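Trolla hand-held gripper pair, build kit

I'm Nidia, and Trolla is what came out of three winters at the Dastbridge shared workshop! You get two grippers, one per hand, with all the screws and inserts bagged. Each one weighs 950 grams built. 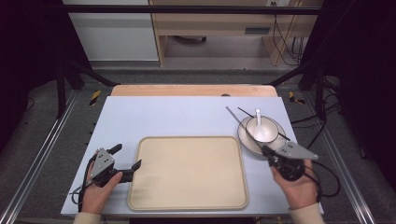
Both grippers over the table, tray and bowl set out.

Setting the table is my favorite test (my kids think it's hilarious).
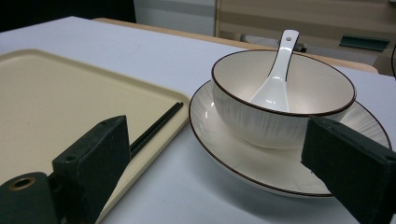 Fingers are the part I've redone most. Chopsticks are so thin that a slick pad just chases them around the tray, so go for the fuzzy pads like these, and keep the spare set handy.

Building takes an evening, maybe two if you stop for snacks.

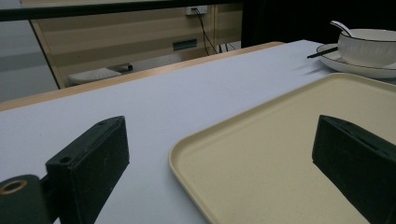 Madhu did his in one go, but he owns a better screwdriver than I do. Go easy on the brass inserts!

Kits left from the September batch: 21. Cables are extra, sorry.
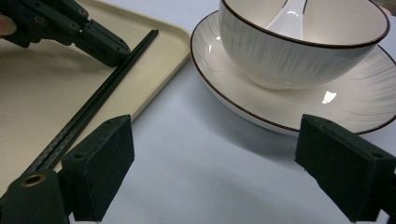 Chopsticks on the tray, second gripper reaching in.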